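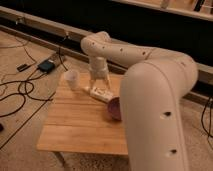 ## Skekis wool underlay, by Clernunholm

We've been sending this one out the door since June and we still get a bit soppy about it! The Skekis is a dense wool-blend underlay for bedrooms, lounge rooms and that odd cold hallway every old weatherboard seems to have, and it makes even a fairly ordinary carpet feel lovely under bare feet.

- **Colour:** oatmeal or grey (you'll never see it, but there you go)
- **Roll width:** 183 cm
- **Wool content:** 84 per cent
- **Price:** $55 a metre, cut to length

Pop your room measurements in the order notes and we'll happily work out the metres for you, joins and all. If you're after something firmer for under a desk or bookcase, have a look at the Peeters felt instead. Cut lengths can't be returned, so do ask for a free sample first.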